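Nutmont Library: Frequently Asked Questions about Membership
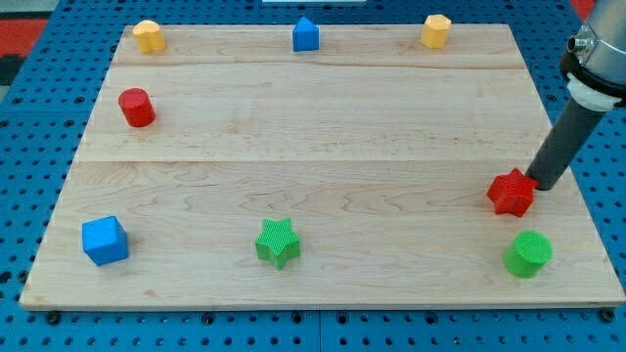 How do I join the library?
Please bring proof of your address to the main desk. Membership is free to all residents of Nutmont and Bornitz, and cards are issued on the day.

How many items may I borrow?
Adult members may borrow up to 54 items at a time. Reference works and the Lazarević Collection must be read on site.

May I renew a loan?
Loans may be renewed twice, online or by telephone, unless another member has reserved the item.

What should I do if I lose my card?
Please report the loss at once so that the card can be cancelled. A new card costs 2 euros.

May local groups hire the hall?
The hall seats about 200 people. Requests should be sent in writing to Valbona Ionescu, Bookings Officer. Hall bookings are not taken in June.

Who deals with complaints?
Complaints should be addressed to Milovan Kovačević, Head of Public Services. A written reply will be sent.

Page last reviewed: October 2, 2023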